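Ticket 563: White remote only works some of the time
Opened by: Omar Hourani
Location: Lindesano, downstairs sitting room
Opened: 2018-04-12
Status: Waiting for customer

Omar Hourani wrote:

Hello all, and thank you for being so patient with me on the phone this morning. I promised to put it all in writing, so I hope you have a cup of tea to hand.

It's the white remote for the Wudent box in the sitting room. The arrow ring and the grey button in the middle of it work beautifully, and I can go up and down the channel list all day long. The trouble is with the two long grey keys lower down. The left one (volume, on ours) does nothing for the first few presses and then jumps up all at once, which gave my mother-in-law quite a turn during the news! The right one is better but not perfect.

What I've tried so far:

Fresh batteries, twice, the second lot out of a new packet of 23 I bought in October.
Box unplugged at the wall for 5 minutes, then left to settle before I touched anything.
A wipe round the keys with a barely damp cloth, then left overnight on the windowsill.
Stood right in front of the telly, then back by the door. Same both times.

Rizk replied:

Hello Omar, what a lovely thorough note, thank you. If the ring is behaving, then I doubt the box is at fault. We do see the long keys go stiff when something has been resting on them for a good while. Where does the remote live when it isn't in use? And could you send a picture with the buttons facing us, so I can be sure we're talking about the same model? The Monwood handset is very similar but needs a different pairing code.

Omar Hourani wrote:

Ah, well, you may be on to something. It lives in the blue plastic basket, the one with holes in the sides, and so does everything else in this house: the spare leads, the torch, three pairs of reading glasses. It has been the remote's home for over 3 years, usually at the bottom. I've cleared a spot on the table with the shiny pearly cover and will keep the leads in a drawer from now on. The green button below the ring is fine, by the way, I forgot to say. Picture attached, and I'm sorry that the maker's name is too blurred to read. 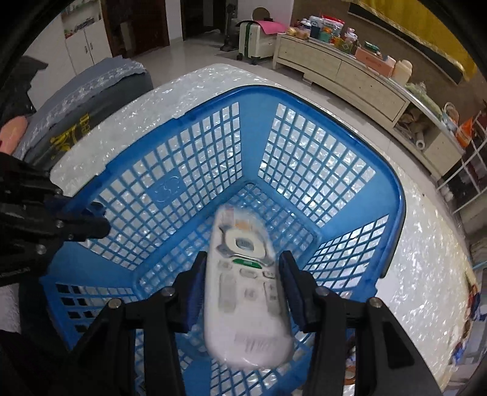

Next steps

Rizk to check the layout against both handsets and send the right pairing code. Omar to try the long keys again after a couple of evenings out of the basket and reply on this ticket.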